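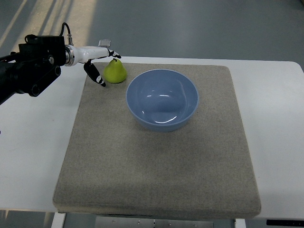 Pear on the grey felt, white table.

Tuesday, May 15, 2018. Osthorpe, bench notes.

Felt surface, continued from the March entry. The old cork sheet is in the cupboard under the sink if anyone wants it. The felt came from Tromine, order 3294, and is a good deal thicker than the sample they sent. Edges are neat enough, so I have not trimmed them.

The pear stays in the set for now. It is small and green, and the narrow end makes it lean when it is put down on a hard top. On felt it should settle sooner. To try next - stalk end towards the window, then away from it, 18 placings each way. Write down where it comes to rest, and use the Kivora sheet for that, not loose paper.

The table top marks easily. Wipe with a damp cloth only, nothing with bleach in it, and keep the felt off until the top has dried.
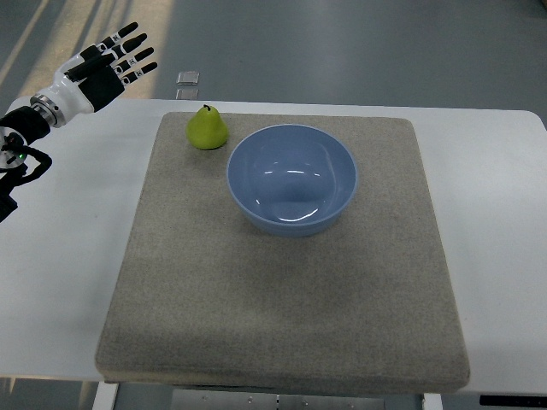 Which bowl goes with the pear?
The light blue one, until the Nechyporuk set arrives.

The bowl should start each round on the felt with the pear, 8 cm between the two. I had written 67 mm in the March notes, which was too close for the wider bowls. Please cross it out in your own copies.

Still to do: lint roller for the felt, new pencil for the clipboard, ask Tromine if they sell the same grey in a second piece. Spare labels are in the top drawer.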